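My hardware wallet check, with comments

Wednesday, April 28, 2021

I go through this list twice a year, and I've finally typed it up properly after a few of you asked. It covers my Jarman hardware wallet, the Dellau software on the laptop and the two paper backups. Copy it, change it, scribble on it!

1. Device seal and casing - OK. No scratches round the screw, and the USB port is clean.

2. Firmware - UPDATED. I was two versions behind (oops). Downloaded from the maker's own page, checksum compared before I plugged anything in.

3. PIN - CHANGED. My old one was far too close to my door code.

4. Seed phrase, copy one - OK. All the words readable, pencil hasn't faded. I read it with the phone in another room.

5. Seed phrase, copy two - NEEDS WORK. It lives at my sister's in Wasville and the envelope has gone soft. I'm swapping it for a steel plate in May.

6. Old printouts and QR codes - DONE. I had 31 sheets of these going back years, all shredded now. Please don't just drop yours in the kitchen bin in one piece.
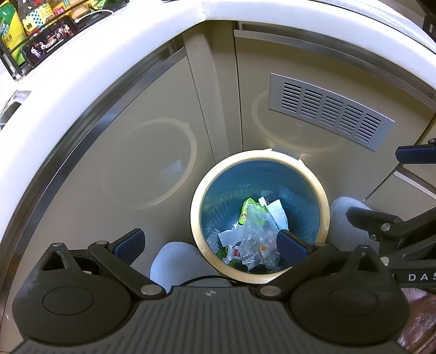 Round bin, blue inside, in the corner under the worktop.

7. Test restore - OK. I wiped my spare device and brought it back from copy one. It took 17 minutes, most of it me squinting at tiny buttons.

8. Token approvals - FAIL, then fixed. I found 68 old permissions still open, some for swap sites I can't even remember using. Revoked the lot and paid rather more in gas than I'd have liked.

9. Exchange account - PARTLY. Withdrawal whitelist is on at Kosach, but I'm still on text message codes and I want to move to an app.

10. Small test send - OK. Sent a tiny amount out and back, checked the full address on the device screen both times.

Still open: items 5 and 9. I'll tick them off in the comments when they're sorted.

Recent posts
Kosach fees, one year on
Picking a passphrase you'll remember
Dellau on an old laptop
What I keep in a hot wallet

Contact | © 2021 | Back to top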